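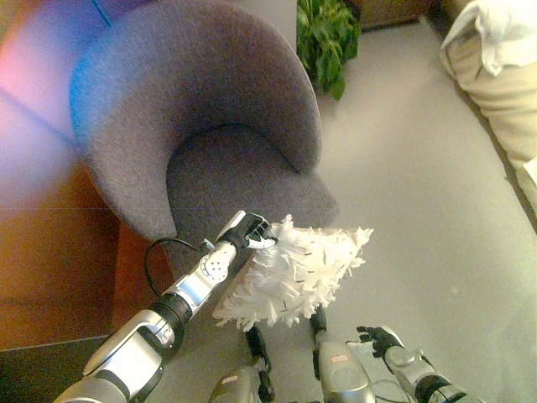

Does a duster do anything on felt, or does it just move the dust around? That was the first question in after we put the tub chair care notes online, and versions of it keep coming. We have collected the answers on this page.

Bonstead Seating - Felt and Wool-Feel Chairs: Care Questions

So does a duster do anything?
Yes, on light surface dust. A fluffy duster picks up what is sitting on top of the pile. It will not pull out grit or crumbs that have worked their way in. Use a vacuum with a soft brush head for those.

Where should I start?
At the top of the backrest. Work down the outside, then the inside curve, then the arms, and leave the seat for last. Dust falls, and on a rounded chair most of it ends up on the cushion.

What about under the front edge of the seat?
People miss this spot. Run the duster along the underside of the lip and then do the floor below it. If you have pets, check there first.

How often?
Dust every week or so and vacuum every 2 weeks. A chair in a spare room can go longer.

Can I use a feather duster with a spray?
No. Dusting sprays are made for hard surfaces and leave a film on felt that attracts more dust. Use the duster dry, and shake it outside before you begin.

My duster leaves white bits on the chair. What am I doing wrong?
Probably nothing. Older dusters shed, and it shows on gray and purple fabrics. Pick the bits off with a lint roller, pressing lightly. If it keeps happening, replace the duster.

The chair looks blue in one place and gray in another. Is it fading?
Check it at a different time of day before you decide. These colors shift a lot with the light, and a window or a cool bulb can turn one side quite blue. Fading stays put when you move the chair.

What do I do about a spill?
Blot with a dry white cloth straight away. Do not rub - rubbing mats the fibers and leaves a shiny patch. If a mark is left, dab with cool water on a clean cloth and let it dry away from heaters.

Does the Tultar fabric need different care from the Grilix?
The dusting is the same. Tultar has a longer pile, so keep the vacuum on low suction. Grilix can take normal suction with the brush head on.

Can I steam out a flat spot?
Hold the steamer 6 inches away and keep it moving. Brush the pile up with your hand while it is still slightly damp.

Where do I find my fabric code?
On your order confirmation, after the chair name. Zepeda chairs in the felt range have codes beginning 2704. Include the full code when you write to us for a swatch or a replacement cushion cover.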